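What Happens to a Mailer Bag: Our Parcel Bench Project
Project report, Packaging and Logistics elective, Batton College

Why we picked parcels

Everyone in our group orders too much online, and that is more or less how this project started. We were sitting in the dorm lounge in September with a pile of empty mailers on the floor, and one of us wondered out loud how a soft bag with no real shape gets measured, read and sent the right way without falling behind the boxes. Boxes are easy to like. They have corners, they stack, and they stay the way you set them down. A plastic mailer does none of that, and we wanted to know how a sorting bench copes.

Our town of Jellville doesn't have a big parcel depot, so we did most of our reading about the one in Bundau and then spent our bench time on a small sorting station with a scanning column, a pad at its foot and a green belt alongside. 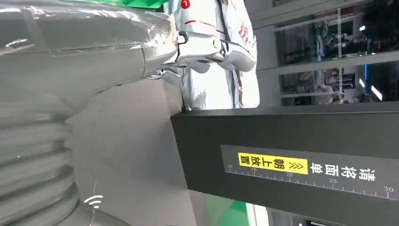

We had planned to compare mailers, small cartons and padded envelopes. After the first afternoon we dropped the last two and kept to the plastic mailers, which gave us more than enough to write about. Our instructor had warned us that the topic was too wide, and we should have listened sooner, but we did enjoy that first afternoon very much.

The bench itself

The worktable is dark green, and the pad where a parcel gets laid down is dark and flat with fine markings along its edges. The black column stands up at the back of it. We grew quite fond of this layout. Everything to do with one parcel happens in one small patch of table, and you are never hunting for the place where the bag should go.

What did surprise us was how much the shape of the bag matters at this stage. A white mailer set lengthwise on the pad, with its top end toward the column, still crumples when it is held in from both sides, and every fold changes how much of the surface faces up. We talked about this for a long time (longer than the schedule allowed, if you ask the group that had the room after us) and settled on a plain rule for our own trials: smooth first, then read.

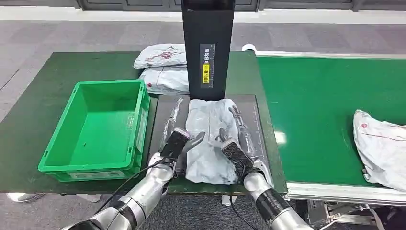 Our trials

We ran 326 passes in all, over 3 sessions. In each pass a mailer went from the waiting pile to the pad and then on toward the belt, and we wrote down whether the label was read the first time or needed another try. The bags came from a mixed lot that we borrowed from Wiriya, a small shop that sells yarn and sewing supplies and ships nearly everything in plastic mailers. They were very kind about it, and we returned the lot before the end of term.

The waiting pile deserves a few words of its own. We had imagined parcels sitting in a tidy row, but soft bags slump and slide over each other, and a big crumpled one takes up far more space than its contents would suggest. A crate with sides helps a good deal.
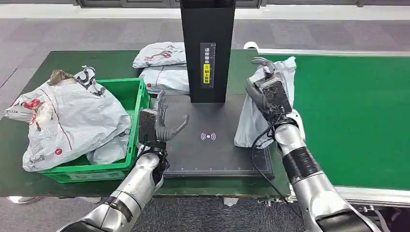
Flat parcels are happier stacked directly on the table, one on top of another, and in our notes they gave us the least trouble of anything. If we were setting up a bench from scratch we would split the pile from the beginning – puffy bags in the crate, flat ones beside it – and save whoever is working there a lot of digging.

What we found

The passes where the bag was smoothed first went better than the ones where it was put down any old way. We know that sounds obvious. We still think it was worth checking, and the full tables are in the appendix for anyone who likes that sort of thing. Bags with the label near a fold were the most stubborn, and a second try usually meant turning the bag and starting over.

The belt side was calmer than we expected. Its green surface and pale edge make it easy to see where a parcel ought to end up, and we had fewer notes to write there than at the pad.
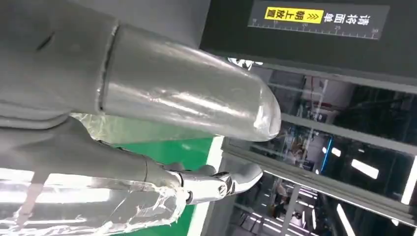
If we had another term, we would look at label placement, and we would ask the shop to try putting the label a little higher on the bag to see if it stays clear of the creases. We would also like to visit Bundau in person, which we never managed, what with midterms and the bus times.

Our thanks go to the shop for the bags, and to the lab staff at Batton for letting us stay past closing on 2 evenings.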